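Report of a visit to the Loscombe packing and fittings works, 04/04/2024

The visit was arranged at the invitation of Ketilsson, which has occupied the Loscombe site since the former dairy buildings were converted. Its purpose was to see how small goods are boxed, stored and sent out, and to consider whether any of the methods in use would suit the stores at Vommont. The party arrived at 10.15 and was received in the front office, where visitors signed in and were given overshoes and a site plan.

## The building

The works is on one level, apart from a mezzanine used for flat cartons. Goods come in at the north door and leave at the east door, and the two flows do not cross except at the weighing station. The party considered this a sound arrangement. At Vommont the same door serves both purposes and the yard is often blocked before noon.

Cartons are held flat in bundles of 50 and brought down by a goods hoist. The site keeps 67 sizes in stock, a figure the hosts wish to reduce by July. Several of the larger sizes are ordered for one customer only and had plainly been on the racks for a long time. Damp was a difficulty in the first winter; the racking now stands clear of the outer wall, and the lowest shelf is left unused.

## Benches and work surfaces

A good part of the morning was given to the benches. The works has tried several surfaces over the years, and the party was able to compare them. Painted board had been given up. Bare metal is easy to wipe down but noisy, and light cartons slide on it. Textured panels with a wood-grain finish are now preferred for box work, with metal strips along the edges to protect them from knocks. 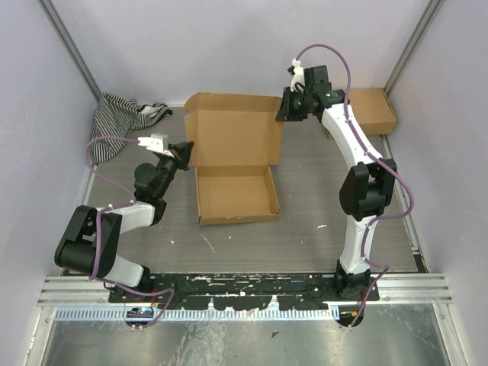

The question of wear was discussed at some length. Scuffing is accepted on any surface in daily use, and a panel is replaced only when it begins to catch the underside of a carton. Paint on metal plates and fixings is not touched up between the yearly overhauls. Dust and scraps of card are a more regular concern, and benches are brushed down at the end of each shift. The hosts had experimented with a midday clean as well, but found that it delayed the afternoon collection.

Grooved aluminium rail is used widely on site for holding stops, guides and small shelves. It is bought in long lengths and cut in the workshop. Cables are carried in slotted channel where possible. The party noted that this made it much simpler to move a bench, and has asked for the supplier's price list.

## Cartons and labelling

Most small goods are sent in plain brown cartons with a single paper label. The labelling system was supplied by Trovedix and prints from the order record, so that the address is not typed twice. On the day of the visit 400 parcels were due to leave by the east door, of which 102 were for overseas. These are kept in a separate cage with their customs papers fixed to the lid.

The party asked about returns. Returned cartons are opened on a table by the weighing station, and sound ones are flattened and used again for internal moves. They are never sent to a customer a second time. Paper filling has replaced plastic for nearly all orders, although glassware is still packed in moulded trays.

## Matters noted for Vommont

- Separate doors for goods in and goods out should be looked at again when the yard is resurfaced.
- Carton sizes should be reviewed. Vommont has never kept a proper list.
- A sample of the textured panel should be obtained and fitted to one bench in the lower store.
- The weighing station at Loscombe has its own lighting, and staff there spoke well of it.

Lunch was provided in the canteen. The afternoon session on vehicle loading had to be shortened owing to a late delivery at the north door, and the loading plans were not seen. Ketilsson has offered to send copies by post.

The party wishes to record its thanks to the staff at Loscombe for their time and for the full answers given to all questions. A return visit to Vommont has been offered for July, subject to the completion of work on the yard.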